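Itlow Packaging Claims Table

README, last revised in August

What it is

A plain table of 2172 recycling and "eco" claims copied from food packaging, one claim per row. Kidus Demissie typed most of it. Leilani Pruitt checked 417 rows against the original packs and fixed the ones that were wrong. The rest has had one pair of eyes on it, so treat it that way.

Why we bothered

We kept seeing the same vague lines on packs - "please dispose of thoughtfully", "made with the planet in mind" - and wanted to know how many said what to do with the pack. We have our doubts about most of them. If you want a dataset that proves labels change behavior, look elsewhere, and be suspicious when you find it.

Columns

claim_text: the wording as printed, typos included
language: language of the wording
pack_type: one of 16 types, such as wrapper, carton or tub
specific: yes if the claim names a material or a bin, otherwise no
source: Valar, Calloway or Funano, after the three collection rounds

Known problems

The specific column is a judgment call. Kidus and Leilani disagreed on 18 of the checked rows, and those are marked "split" instead of being forced one way.

The Calloway round leans heavily on snacks. Do not use it to say anything about groceries as a whole.

Text in languages neither of us reads was copied with help from phone translation. I would not trust the finer wording.

A claim on a pack says nothing about where the pack ends up. Plenty of wrappers go in with the tissues and everything else.
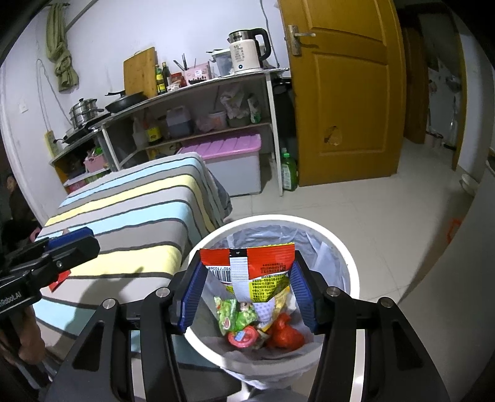
Use and corrections

Free to use with credit. Send corrections with the row number and a clear shot of the label - "I think this is wrong" will not get a row changed.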